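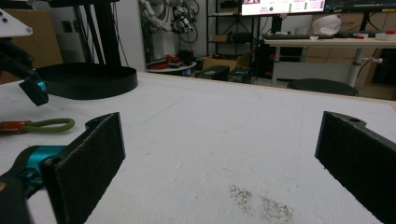 Anežka Hájek thinks the pads should be vacuumed before anyone touches a screwdriver, and she has asked for this to go at the top of the sheet. It is now at the top of the sheet.

Plumance Workshop Course, Session 4
Looking after the gripper: pads, mounts and table

Please read before the practical. Last April's group did not, and we are still finding their screws.

1. Pads

The finger pads have a dark, fuzzy facing that wears first along the inner edge. Wear shows as a paler strip. A bit of pale is ordinary ageing and comes to us all. If the facing lifts when you run a thumbnail along it, change the pad. Change both, even when only one looks sorry for itself, or the fingers will meet off centre and you will spend the afternoon blaming the software.

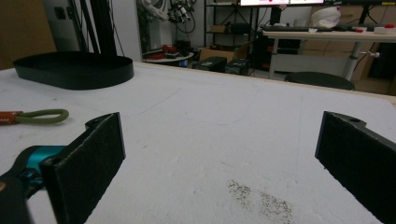
Do I need to set the opening again after changing the pads?
Every time. Open fully, close fully, then repeat for 30 cycles and check that the pads still meet flat.

2. Mounts

The pads sit on the teal mounts. Support the finger with your free hand while you loosen the screw. Put the screw in a tray. A pocket is not a tray, nor is a mug. On refitting, do it up until it stops, then stop as well. Spare mounts come from Asfaw in Clelterdale and take as long as they take.

3. Table

Grit on the table finds its way into the pad facing. Sweep before the test, including the bit in front of you. Use the soft brush, and leave the pencil lines alone: some are wanted, and the person who knows which is on leave. 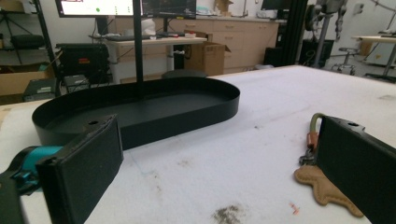
Couldn't we just wipe it down with a wet cloth, asks Latdale, who would also like shorter handouts. No. Damp gets into the covering, and then into the pads.

4. Logging

Write the job up the same day. Pad changes go under code 54, mount changes under 133. "Fixed it" is not an entry. Put down what you found, what you fitted and how the fingers closed afterwards.

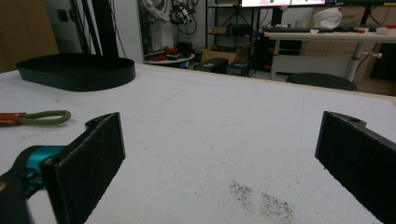
Fig. 4. Fingers open over the table, specks still to be swept.

Bring your own soft brush to the practical. The shared one has gone bald.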